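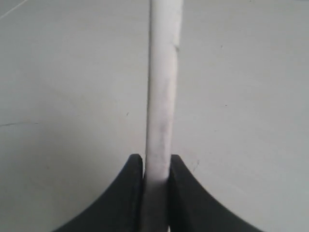 Painting the Waiting Room Mural at Stania: Project Report
May 5, 2024

Our class took on the mural at the Stania clinic in April, and I still get a little happy thinking about it. We had 200 dollars to spend and two weekends to work, which sounded like plenty until we saw how long that wall was!

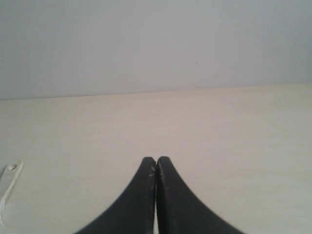 The design gave us more trouble than the painting did. We wanted a river with hills behind it, and the hills kept coming out as lumps, so we redrew them two times. In the end we settled on a simpler shape – simple enough that everyone could repeat it along the wall and have it match.

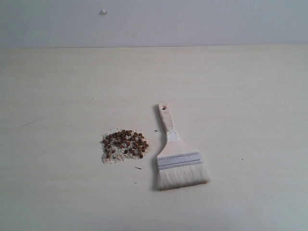
How many coats did the background need?

Two, with a night of drying in between. The blue from Guvwood covered nicely, but the old yellow still showed near the door after the first coat, and we were glad we had saved half a can.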